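When Robots Come to Work: What Changes for the People?

A page for young readers from the Rakena Learning Center

What is automation?

Automation means letting a machine do a job, or part of a job, that a person used to do by hand. A dishwasher is a small piece of automation. So is a traffic light that changes on its own. In a workplace, automation can be much larger. It may be a long moving belt, a computer that sorts orders, or a robot arm that picks things up and puts them down.

This page is about one workplace, a packing company named Bava in the town of Cudley. Bava fills bags with groceries and delivers them to homes and schools. In August the company began to teach robot arms to help with the bagging.

How was the work done before?

For many years, every bag at Bava was packed by hand. A packer read the order, took the food from a basket, opened a bag, and filled it. There were 54 packers, and on a busy day they filled 2000 bags among them.

Packing looks easy, but it takes skill. Heavy things go at the bottom. Soft fruit goes on top. A good packer can tell with a quick squeeze whether a tomato will survive the ride. Packers also stand for many hours and make the same movements again and again. Wrists and shoulders become sore. Before the robots came, the company asked its workers which part of the job they liked least, and many of them answered that it was opening the bags.

Why is a bag hard for a robot?

A box is always the same shape. A robot can be told where the corners are, and the corners will stay there. A plastic bag is different. It folds, wrinkles, slides, and sticks to itself. Two bags from the same pack never land on the table in quite the same way.

Your own hands solve this problem without much thought. You rub the edges between your fingers, feel the two sides come apart, and pull. A robot gripper does not have skin like yours. It must use cameras or other sensors to find the edge of the bag, and then it must close its fingers on one layer and leave the other alone.

Fruit is difficult in another way. It is round, so it rolls. It can also be bruised if it is held too tightly, and dropped if it is held too loosely.

How does a robot learn?

Some robots are given exact instructions for every movement. Others learn from many examples. At Bava, people guide the arms through the job while a computer stores each movement. By the end of the first stage, the computer had stored 1684 tries. Some went well and some did not. The poor ones are kept too, as they help the engineers find out where the robot becomes confused.

The robots practice in a small booth with bags and fruit or toy fruit. Two arms are used for the same reason that you use two hands: one can hold a bag while the other fills it. The computer program that controls them is called Clotis.

What changed for the workers?

This is the question that children ask most often when they visit. The answer has several parts.

Some jobs changed. Nineteen is the number of packers who have been trained to work with the robots, and on the company's own notice board it is written large: 19. They guide the arms, check the bags, and stop the machine when something goes wrong. They had to learn new words and new safety rules, and they were paid during their training.

Some jobs stayed the same. Eggs, cakes, and glass jars are still packed by hand. So are orders with special notes, such as "please put the baby food in its own bag."

Some things became harder. The practice area can be noisy. Workers who used to talk to each other across a table now stand farther apart. A few packers did not want to work beside a machine, and they asked to move to the delivery team. Others are worried that the company will need fewer packers in the future. The company has promised to talk with them before it adds more robots, but it has not promised that the number of jobs will always stay the same. It is fair to be worried about that, and it is fair to ask questions.

Who decides?

A robot does not decide what work it will do. People decide. Managers choose whether to buy a machine. Engineers choose how it will move. Workers know the job best, and the plans are often better when they are asked early — before the machine arrives. In many countries, there are also laws about safety at work that every company must follow.

Words to know

Gripper: the part of a robot arm that takes hold of things.
Sensor: a part that notices something, such as light, distance, or touch.
Order: the list of things a customer wants.

Something to talk about

Think of a job that you do at home or at school. Which part would you give to a robot, and which part would you keep for yourself? Ask an adult how their work has changed since they began.
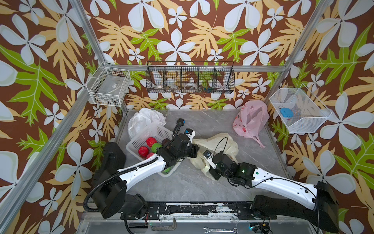

Solveig Haugen writes: My class read this page together, and most of the children wanted to give away the tidying and keep the cooking. One boy asked whether the packers who moved to the delivery team are paid the same as before. Could you add that to the page? We would also like to know whether they can change back later if they wish.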